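Inspection checklist, sweeping robot (two arms), doorway station
Site: Ornness. Checked by Pacita Bañez, February 2021

1. Left gripper holds the broom handle: OK
2. Arm cables: see comment
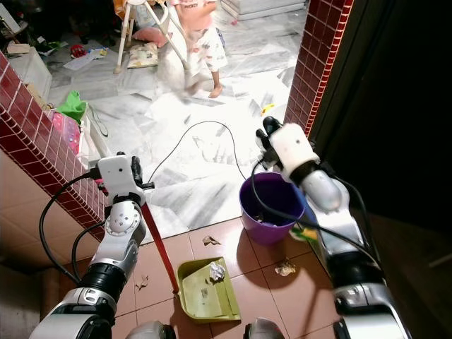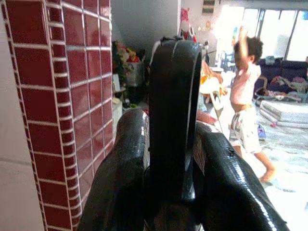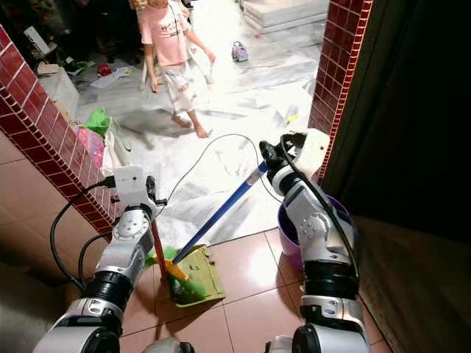

3. Joint cover screws: tightened, OK
4. Wrist camera lens: cleaned
5. Emergency stop: tested 20 times, OK

Comment to 2: cable loops are too long — please shorten before next use. Spare clips are with Stella Mollel.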